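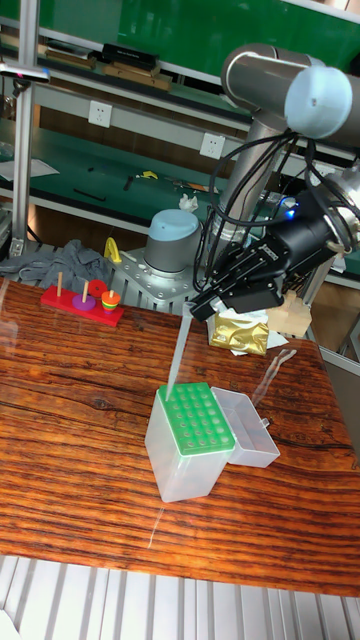 Oct 3, 2026

I had wanted to go to the open day at Drollport since July, when my sister sent me the announcement with only one word under it: "You!" She knows me. I work in a small water laboratory in Kekville, and I spend a good part of my life with a pipette in my hand. So when a company writes that visitors can see robots doing laboratory work, I am the person they are writing for.

The trip is two hours with the bus if you count the change at Lellard, where I had enough time for a coffee and a cheese roll that was too dry. I mention this because other people may want to go next year. Bring your own food. At Drollport there was coffee, but the cookies were gone very early.

I had expected a white room with glass walls, like in the brochures. The part I liked best was in a workshop with green benches and tools lying here and there, and the robot arm was mounted at the back of a shiny wooden table. The wood has very strong stripes, orange and brown and almost black, and I must confess that I looked at the table first. I would like to have such a table at home. My husband says that I would be afraid to put a cup on it, and he is right.

The man who led the demonstration was Holger Tveit. He speaks quietly and he waits a long time before he answers, which I found pleasant, though the people at the back complained that they could not hear. The task he had chosen was pipette tips. The arm has a black gripper with two fingers, and it must handle the long clear tips at a box with a green rack, the kind with rows of small round holes. For me this was wonderful to see, as we use boxes very much like it at work. Most of the holes were empty, as in our boxes at the end of a long morning.

I think many visitors did not understand why this is difficult. A tip weighs almost nothing and it is transparent. When I pick one up I don't think about it, my fingers know. But a gripper must come at the right angle and press enough and not too much. At one moment the tip was held at a slant, with the narrow end at the corner of the rack, and I noticed that I was holding my own breath and leaning my head to the same side. A boy in front of me was doing the same.

I asked Mr. Tveit if a slanted tip is a mistake. He thought about it for a while and said that it depends what you want to do next. If you want to put it into a hole, it is a problem that must be solved first. If you only want to drop it in the waste, it is fine. Then he told us that the group practices with many ordinary objects, and that the lab supplies are the ones that give them the most work. The clear plastic is hard for the cameras. The lid of the box is also clear, and another thin curved piece of plastic was lying on the table, and in all the reflections I had trouble myself to see where it ended.

On the left end of the table stood a Tower of Hanoi with colored disks. I had one as a child and I never finished it with all the disks. I asked if the robot can solve it, and Mr. Tveit said, "The solving is easy, the pegs are hard." I have thought about this sentence on the whole way home.

There was also a talk in the big hall, by the people from the project they call Eren. It was more about money and plans. They said that in the last series they had recorded 800 attempts, and that 325 of them were good enough to keep. A woman next to me found this a poor result. I didn't. When I was new in the laboratory, my supervisor threw away much more of my work than that, and she was a kind person.

The talk should take 40 minutes and took longer, so I missed the second tour, the one with the mobile robots. I was a little sad about it. If somebody who reads this was there, please write me in the comments how it was – I would especially like to know if they let visitors drive.

People at work asked me on the next morning if I am afraid for my job now. I said no, but that I would gladly give away the refilling of the tip boxes. We have a whole shelf of them waiting, and it is my turn this week.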